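Why Did the Robot Drop the Spoon?

Have you ever tried to open a jar with wet hands? You squeeze, you twist, your face goes red, and your hands just slide around and around the lid. The jar wins. Then somebody hands you a rubber glove or a dish towel, and pop! Off it comes.

I want you to keep that jar in your head, because I'm going to tell you about a robot that had the same kind of trouble. It took me most of a week to figure out what was wrong, and I felt pretty silly when I did.

First, hello! I'm Nikola Dervishi, and I fix robots. I don't fix the walking, talking kind you see in movies. Mine are mostly arms. They're bolted to a table, they have a shoulder and an elbow and a wrist like you do, and at the very end they have something to grab with. That grabby part is called a gripper. You could call it a hand, and I do when I'm tired, but most grippers don't have five fingers. A lot of them have two. Two is plenty for a surprising number of jobs. Try it yourself: use only your thumb and your pointer finger and see how much of your breakfast you can still eat. (Ask before you try this with soup.)

The robot in this story is named Fesar. It works in a test kitchen where we teach robots to put away dishes and sort knives, forks and spoons. It sounds like an easy chore. I bet some of you have to do it at home, and I bet you can do it while thinking about something else. For a robot it's really hard! Spoons are slippery. Forks are skinny at one spot and wide at another. Some handles are metal, some are plastic, some are wood, and they all feel different to hold.

Fesar had gotten pretty good at it, though. It could pick up a spoon, turn it around, and set it down in the drawer with the other spoons. We were all proud.

Then one Friday, it dropped one.

Clang.

One dropped spoon is no big deal. I drop spoons. But then it dropped another, and then a butter knife, and then a big serving fork that slid right down between its fingers, hit the table and bounced onto the floor. I had my foot there a second before. Luckily I had moved!

So we pushed the big red stop button. Every robot I work with has one, and when you push it, the arm stops moving. If something is going wrong and you don't know why, you stop first and figure it out second. It doesn't matter if you're in the middle of something. It doesn't matter if you think it'll probably be fine on the next try. I want you to remember that one even if you never go near a robot, because it works for bikes and blenders too.

Now came the detective part, which is my favorite.

My first guess: maybe Fesar couldn't see very well

Robots like Fesar use cameras to find things. If a camera gets bumped, the robot might think the spoon is a little to the left of where it really is, and then it grabs the edge instead of the middle. So I checked the camera. I cleaned the glass. I put a spoon down and asked the computer to show me where it thought the spoon was, and it drew a little green outline exactly on top of it.

The camera was fine. Wrong guess number one.

My second guess: maybe there was a mistake in the program

A program is the list of instructions a robot follows. Ours is long, and the line that tells the fingers how hard to squeeze is line 2626. I know that number by heart now because I stared at it for an entire afternoon. I thought maybe somebody had changed it by accident. (I thought maybe the somebody was me.) But the number for squeezing was the same as it had always been, back when Fesar wasn't dropping anything.

Wrong guess number two. I ate a sandwich and felt grumpy.

My third guess: maybe the motor was getting weak

The motor is what closes the fingers, a bit like the muscles in your arm. Motors can wear out. So I took a little squeeze meter, which is a gadget that tells you how hard something is pinching it, and let Fesar pinch it over and over. Squeeze, let go. Squeeze, let go. The meter showed a good strong pinch every time.

Wrong guess number three! By now I'd run out of easy ideas, and I did what I should have done on the first day. I switched everything off, pulled up a stool, and looked at the fingers. I mean really close, with my nose almost touching them.

And there it was. The lining was torn.

What's a lining?

Look at the bottom of your sneakers. There's rubber there, right? Now think about walking across a shiny floor in socks. Whoosh! Your legs are just as strong in socks as they are in sneakers. The thing that changed is the part that touches the floor.

The word for this is friction. Friction is what happens when two things rub against each other and don't want to slide. Rubber makes lots of it. Smooth, hard plastic makes a lot less. You need friction to walk, to hold a pencil, to stop your bike and to open that jar.

Gripper fingers are often made of hard plastic, and hard plastic is great for being a finger. It's light and it doesn't bend much. It's not so great for holding on. So we stick a strip of something soft and grippy along the inside of each finger, where it touches things. That strip is the lining. It's like a sneaker sole for a robot's fingertip.

Linings wear out the same way your sneakers do. Every time the fingers close on something, the strip gets squished and rubbed a tiny bit. Do that 500 times and you probably won't notice much. Do it 2000 times, with forks that have bumpy edges and knives that catch on things, and a corner might start to peel. Once a corner peels, the next fork catches on it and pulls some more. And then you've got a flap hanging down, and a robot throwing spoons on the floor.

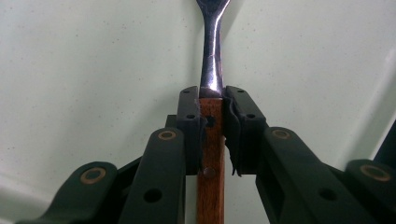 Grippers come in different styles, and some of them aren't on a robot arm at all. There's a kind a person holds and works by hand, and it needs grippy linings for the same reason Fesar does. Find the black finger on the right side of the fork handle and look along its inner edge. The black rubbery strip there has ragged edges, and it's drooping away from the plastic. It's holding the fork's wooden handle even so, and that's what makes this sort of problem sneaky. A torn lining can go on gripping one thing and let go of the next. Wood has a bit of roughness to it, and that helps. Shiny metal, like the neck of that fork, can be a lot more slippery. I'd also like you to find the four copper-colored rings, because they're my favorite part of any gripper! They sit where the arms of the linkage pivot. People check parts like those a lot, because they're moving parts and everybody knows moving parts wear out. The soft strip just sits there, so it gets forgotten.

I sure forgot it. I checked the camera, the program and the motor, all the fancy things, and I skipped the strip of rubber that costs less than my sandwich did.

How we fixed it

I peeled off both of the old strips. You might be thinking, wait, wasn't only one torn? Yes! But they'd been on there for the same amount of time, and if one finger has a new sole and the other has an old one, things can twist when you pick them up. Think of running with one sneaker on.

Then I cleaned off the old glue, which was gross and took forever and got under my fingernails. I stuck on new strips, pressed them down hard, and waited overnight for the glue to set. In the morning I put a spoon on the table, stepped back behind the yellow line, and switched Fesar on.

It picked up the spoon. It turned it around. It put it in the drawer.

I did a little dance. There's a video, and no, you can't see it.

What if it hadn't been a spoon?

Dropping a spoon makes a loud noise, and that's pretty much all. But robots carry heavier things than spoons, and sharper things, and hot things. If a gripper lets go of something like that near a person, somebody could get hurt. So now we have a rule. Before Fesar starts work, someone turns the power off and checks both fingers for peeling edges. If there's a flap, even a teeny one, Fesar gets the day off until it's fixed. We wrote the rule on a card and taped it next to the stop button.

We also keep people out of the space under the arm while it's moving. That one was already a rule. I just follow it better now (remember my foot?).

Something to try at home

You'll need a metal spoon, two flat plastic rulers and two wide rubber bands.

Hold one ruler in each hand and try to pick up the spoon by squeezing it between them. Lift it over a pillow, so it doesn't go clang. Tip the rulers a little and see if it slides.

Now wrap a rubber band around the end of each ruler a few times, so there's rubber where the ruler touches the spoon. Try again. Does it feel different? Do you have to squeeze as hard?

If you want to go further, let one of the rubber bands hang half off and see what happens. Try it with a pencil too, and with a wooden spoon if you've got one. Write down which things slipped and which ones didn't. That's pretty close to what I do at work, except I get paid and my rulers have a motor.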